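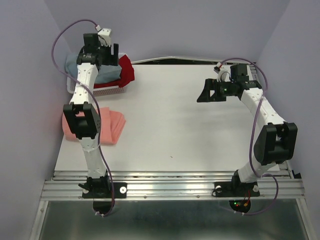
**Ticket 280: Spares and second-cell budget, towel folding bench**
Opened by: Ekaette Fashola
Queue: Equipment planning
Status: open, waiting on quote
Priority: normal

**What I'm asking for**

I want to get the June equipment order right the first time, and I'm excited about this one! The two-arm bench is the most useful thing we've bought in years, and people keep stopping by to ask when they can have time on it. So this ticket covers two things: a spares kit for the bench we have, and a plan for a second bench next to it. Total I have to work with is $2920 for the spares side. The second bench comes out of a different pot (see log below).

**Log**

**9:10** Started with the parts list from Dundeck. They sell fingers in pairs, cable sets by the arm, and base plates one at a time. No complaints about the plates, so I left those off.

**9:40** Fingers are the first line item. The edges on the ones at the bench have gone rough and fuzzy, and there are scuffs on the body of one of them. I'd like to treat fingers as a consumable from now on, the way we treat printer toner, and give them their own line every year. 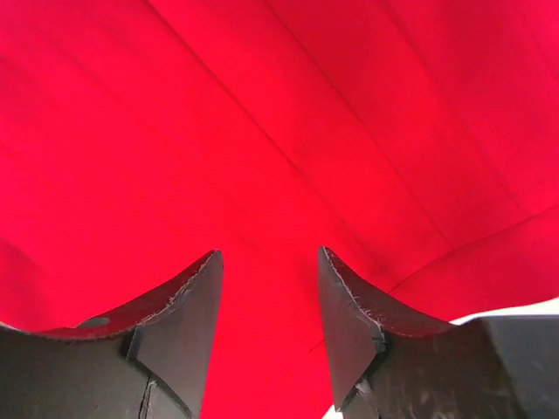
*Wrist camera, red cloth. Pale fibers along the curved edges of both fingers, thin dark line low on the left one.*

**10:05** About that dark line: I can't tell whether it's a split or just a seam in the part. Asked Barrientos support if their fingers are molded in two halves. If it's a seam, great, we order on the normal schedule. If it's a split, I'd like that pair swapped before the next long run.

**10:50** Barrientos replied (fast, thank you!). They want a close-up under a desk lamp with the finger off the gripper. Will do after lunch. They also mentioned a softer tip that slides over the existing finger, $33 a pair. I'd love to try those on cloth. Added one pair to the cart as a test, not a full set.

**11:30** Cables. We run ours on the outside of the arms with a lot of slack, and it works, but I'd like one full spare set per side on the shelf. Bristitik makes sleeves that would keep the run closer to the arm. Lead time is 14 days, so this needs to go in early if we want them in the same shipment.

**1:15** Second bench. Measured the floor next to the existing one and it fits, walls included. I'd like to copy the current layout exactly: same rail across the front, same light walls, same white top. If the benches match, one set of spares covers both, and anyone trained on one can walk over and use the other. That's the part that sells me on the whole plan.

**1:40** Pluvstead can do the rail and the tabletop as a kit. Their walls only come in gray, so I asked for a price on the lavender. If it's silly money we'll paint.

**2:30** Finger is off and the close-up has gone to Barrientos. I can talk myself into either answer, so I'm leaving it to them.

**Cart so far**

| Item | Vendor | Qty | Status |
|---|---|---|---|
| Gripper fingers, pair | Dundeck | 4 | in cart |
| Slide-on soft tips, pair | Barrientos | 1 | in cart, $33 |
| Cable set, per arm | Dundeck | 2 | in cart |
| Cable sleeves | Bristitik | 2 | need approval first |
| Rail and tabletop kit | Pluvstead | 1 | quote requested |

**Still open**

- Seam or split? Waiting on Barrientos.
- Can purchasing release the Bristitik line ahead of the rest?
- Does the second bench need its own power drop, or can we share? Facilities ticket to follow.
- More cloth. I'd like a wider mix of towels and thicker fabric, and it's cheap enough to go on the supply card.

**3:05** Purchasing says yes to sending the sleeves early. Moving that line to its own order now. Leaving this ticket open until the Pluvstead quote lands.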